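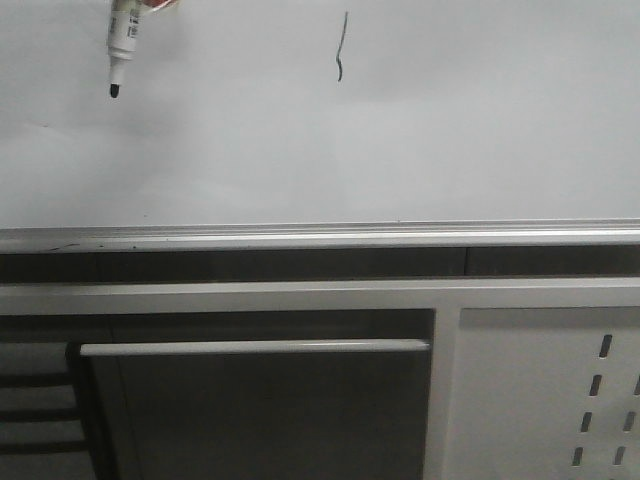

Undell Rail Board, whiteboard with full-width tray

A whiteboard is a large white thing you write on, and we have sold enough of them to know how little more most people want to hear. If that's you, the price is £210, the order button is at the foot of the page, and we wish you a good afternoon.

For everyone else, the Undell is the board we fit when a customer has already owned a bad one. Bad ones go grey within a year, hold on to every line ever drawn on them and come with a tray the length of a chocolate bar, clipped on at one side where only left-handed people can find it. The Undell's tray runs the whole width of the board. You can put a pen down anywhere you happen to be standing, and then lose it in the usual way somewhere else in the building.

The writing surface

Glossy, hard and white. It takes any ordinary dry-wipe marker and gives it back with a dry cloth, provided you get round to it in the same week. Leave a sales forecast up over the summer and you will be left with a faint ghost of it, as will the sales team. A squirt of board cleaner shifts most of these. Permanent marker also comes off, with more effort and some language.

Gloss does mean glare. If your board is going opposite a window, ask us about the satin version, which costs £17 more and is kinder to the back row. Please don't use the satin board as a projector screen and then ring us up about it. It's a whiteboard.

The tray

Ridged aluminium, with a raised lip at the front to stop pens rolling off. 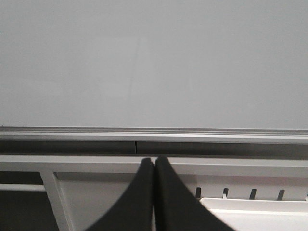 It will collect ink dust. All trays do, and the ridges give it somewhere to settle, so run a damp cloth along them now and then. A cotton bud does the corners if you are that sort of person, and we've met several of you. The lip is not a shelf. Mugs have been tried.

Fixing it above furniture

Plenty of people put the board directly over a bench or a run of drawers, and it looks very smart there. Leave yourself enough of a gap to get a hand and a cloth in under the tray. Check too that the top of the furniture is level before you line the board up with it, or you will spend the next ten years noticing. We supply wall fixings for brick and plasterboard. Partition walls need a look first, so send us a photo.

What's in the box

One board
One tray, cut to length
Wall fixings and a paper template
Cloth
One black marker, to get you started

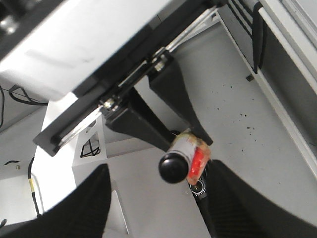 Pens we get asked about

The Fabbri bullet tip is the one we keep in our own office. Decent black, little smell, and the cap clicks when it's shut. The Sevance is cheaper and writes perfectly well for a fortnight, after which it writes like a tired pencil. We stock both, singly or in boxes. Whichever you buy, store them flat.

Sizes and delivery

Small is 83 cm wide and goes by ordinary courier. The Stumatberg long board is the same surface and tray at double the width and comes on a pallet, at £637 including delivery. Measure your stairwell before ordering that one. Then measure it again with the handrail in.

Prices last checked August 2019. Small boards are usually in stock. Long boards are made to order and take three weeks.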